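分类:游戏杂谈 / 玩家评论 / 单机

别再拿地图大小糊弄人了

2019年6月。发售季前的空档,手头没新游戏,正好把憋了半年的话写一写。

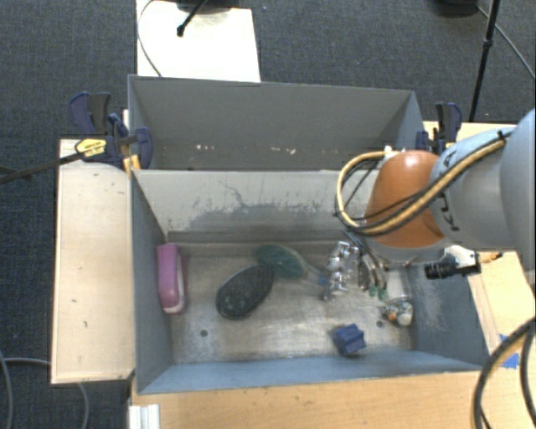 一、先说我为什么烦

上个月把《Drukness》打通了。329块,豪华版,带一张布地图和一本没什么内容的设定集。通关那天晚上我坐在椅子上想了半天,想回忆一个具体的地方,随便哪个村子、哪座桥,想不起来。脑子里只有一片黄草坡,和草坡上面那个会转的指南针。

这游戏口碑不差。画面好,打击感也好,马骑起来有重量。我不是要说它烂。我要说的是它那张地图,官方宣传时翻来复去讲的那张地图,要从南跑到北得花真实时间23分钟。23分钟!宣传片里拿这个当卖点,弹幕全在刷“良心”。

良心在哪?我跑过。一路上四个强盗营地,长得一样,箱子的位置都一样。两座塔。一个老太太让我找她的羊。羊在山后面,标了黄点,走过去,按键,回来,给钱。然后继续跑。

跑到后面我开始看手机。

打单机游戏打到看手机,这事本身就该有人反省一下。

二、大不是错,空也不是错

有人要说了,你就是没耐心,去玩走廊游戏好了。

不是这么回事。我喜欢大的东西。小时候玩的那些老角色扮演,世界地图上一个小人挪半天,遇敌,再挪半天,我也没喊过累。因为你知道海那边有东西,船没拿到之前就是过不去,你天天惦记。拿到船那一下,值。

空也可以。《Condska》够空了吧,一个雪原,几乎没有敌人,走路都慢吞吞的。可它的空是有用的。你身上的柴就那么点,天黑前走不到下一间屋子就得冻着,所以每个小坡你都认真看,风往哪边吹也看。我到现在还记得湖边那间塌了半边屋顶的木屋,门朝西,进去第一件事是把风口堵上。没有任务让我记,我自己记的。

区别在哪?我想了挺久。可能就是一句话:路上要做决定。Condska里走每一步都在花东西,体力、柴、白天。Drukness里走路什么也不花,只花我下班以后的时间。而我下班以后的时间,恰恰是我最舍不得花的东西。

三、黄点

再说那个黄点。还有指南针,还有小地图上那条虚线。

现在的大地图几乎全配这一套。不配不行,地图太大,玩家真的会迷路,迷路了就去打差评。于是加导航。加了导航,大家就盯着导航走,路边美术做得再用心也没人看。没人看,下一作路边就接着复制粘贴,反正省钱。省下来的钱拿去把地图再做大一圈,好写进宣传片。

一个圈,转了快十年。

我试过把界面全关掉玩Drukness。设置里有这个选项,叫什么沉浸模式。关掉以后根本玩不了。因为任务对话里没有一句话告诉你地方在哪,NPC就说“去找铁匠”,铁匠在哪个城都不讲。人家从写台词的时候起就默认你有黄点。所以那个选项是摆设,放在那儿给评测写一句“还贴心地提供了……”。

对比一下老一点的《Ibarra》。画面今天看是真不行,人脸像揉过的面团。但是里面问路能问出东西来。“过了磨坊往左,看见三棵枯树再往下。”你就真的去找磨坊,找枯树。找错过一次,走到一个渔村去了,渔村里又有别的事,一晚上就过去了。那天晚上我主线一步没推,睡前还挺高兴。

这种高兴Drukness给不了。它不让我走错。

四、任务数量也是一笔糊涂帐

除了面积,还爱报任务数。Drukness的支线号称800个。

我做了多少没数过,反正做到后来看见感叹号就绕着走。找羊,找戒指,找儿子,儿子死了,把信带回去。清营地。再清一遍营地,这次营地换了个旗子。拿几张狼皮。狼皮给谁、拿去干嘛,交完就忘。

里面有没有好的?有。有一条写一个逃兵回家,家里人已经当他死了,分了他的地。这条很短,没有战斗,最后你可以选说不说出他的身份。我在那个选项前面停了好几分钟。这是整个游戏我唯一停下来想的地方。

可是它跟找羊用的是同一个感叹号,埋在一堆差不多的东西中间。我是误打误撞接到的,论坛上好些通关的人压根没见过。写这条的编剧要是知道,估计挺难受的。

同样的人力,砍到十分之一,每条都写成这样,行不行?宣传的时候数字不好看。就这么个原因,我猜的。但我猜得八九不离十。

五、玩家也有份

骂厂商容易,骂完还得说说我们自己。

每次新作公布,底下第一个问题永远是“多少小时”。第二个问题“地图多大”。主线18小时的游戏,评论区就有人说等打折,一小时合多少钱都给你算出来。算得还特别认真,跟买菜似的。

我以前也算。学生的时候没钱,一年就买两三盘,当然想要长的。这个我理解,真的理解,没资格笑话谁。但是这个算法有个毛病:它把坐车的时间和看风景的时间算成一个价。你去旅游,堵在高速上五个小时,不会回来跟人说这趟真值,多玩了五小时。

到了游戏这儿就变了,堵车也算内容。

厂商又不傻。你问多少小时,他就给你多少小时。跑路最便宜,那就跑路。材料收集第二便宜,那就再来一套打造系统,一把剑要升十级,每一级差两点攻击力。你嘴上骂,手上还在捡草。我也在捡。捡了一路,通关的时候包里还有一大堆没用掉的草。

六、那到底想要什么

有人讲话了,光抱怨没意思,你给个方案。

我不是做游戏的,方案谈不上,说几个我吃过甜头的。

一个是小而反复用。《Prunberg》整个游戏就一座城,从东门走到西门几分钟的事。但你在里面住了一整年,从开春到十月,集市换了摊子,河水涨了又退,酒馆老板换了人,原来的老板后来在码头扛包。同一条巷子,我前后走过不知道多少遍,每次都有点不一样。打完以后我能凭记忆把这座城画出来,画得丑,但是八成对。Drukness送的那张布地图我倒是挂墙上了,上面的地名一半念着都陌生。

再一个,走路得有代价,或者有变化,两样占一样就行。不要两样都没有,再给我一匹跑得很快的马当补偿。跑得快的马等于承认这段路不好玩。传送点更是。一个开放世界,玩家最常用的功能是传送,那开放给谁看?

还有,允许我错过。别怕我看不到。山洞就放在那里,不要标问号。我没进去就没进去,哪天听别人说“那个山洞你进过没”,我能为这句话再开一个档。现在是满屏问号,一个一个点灭,跟上班清邮件没两样。

七、一点反驳,省得别人替我说

朋友看完前面的草稿,回了我一句:你就是年纪大了。

可能吧。二十来岁的时候一个暑假就是一个暑假,草坡再黄也能跑下去。现在一晚上能坐下来的时间就那么一点,跑23分钟,洗澡睡觉。

他还说,有些人就是喜欢下班以后什么也不想,骑个马,清几个点,听着歌,挺放松的。这话我驳不倒。确实有人这么玩,玩得开心,那轮不到我来教育。我妈织毛衣也是这个道理,织了拆拆了织,图个手上有事。

可我还是想说,这种游戏可以有,不能全是。现在的问题是预算大的全往这条路上挤,想找个做得精、又舍得把地图做小的大制作,掰着手指头数不出几个。小团队在做,Prunberg就是小团队,可小团队做一座城做完基本就没钱了,续作到现在没影。

八、所以

下半年又有好几个要出。宣传我都看了,有一个又在讲面积,说是前作的几倍,镜头拉得老高,云都在脚底下。弹幕照旧。

我这回先不预购。等出了,看看有没有人在论坛上聊里面某一座桥、某一间屋子、某个问路问出来的渔村。有人聊这个,我原价买。要是大家都在晒百分比,晒完成度,那我就再把Ibarra装回来,上次那个渔村后面还有条小路,我一直没走进去过。

硬盘又满了,先删Drukness吧。它占地方也挺大的。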